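Small kitchens, small drawers
Speaker notes, Keyvan Mahmoudi
25 February 2023

Opening
Thank Yamila Urrutia for the invitation. Say who I am: I fit out kitchens for Boleo, mostly rentals.

Ask who has a drawer at home that won't close. Wait for hands.

The Endale apartment
Two tenants, one counter, no pantry. Budget was $500 and we were not allowed to drill. Yamila has the floor plan if anyone wants it afterward.

First job was to empty everything onto the floor and sort by how often it gets used — daily, weekly, the rest. The rest went in a box under the bed. Don't spend long on this part, Feng-yi covers sorting after the break.

Counter pieces
Pause before the next slide. Drink water.
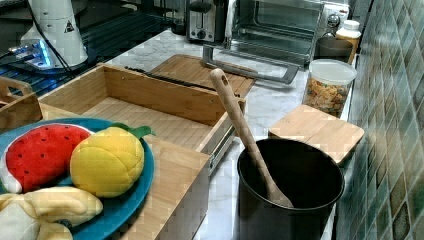

STORAGE / COUNTERTOP

Bamboo organizer with the drawer pulled out. Point to the metal slide on the right side, then the slatted bottom. The drawer is empty, so the low side walls are easy to see. Cutting board lies flat behind it. Wooden spoon stands in the dark pot — mention the hanging hole near the end of the handle, a hook is the other option.

Plush fruit on the blue plate: banana, watermelon.

Questions, then hand over to Feng-yi Chiang.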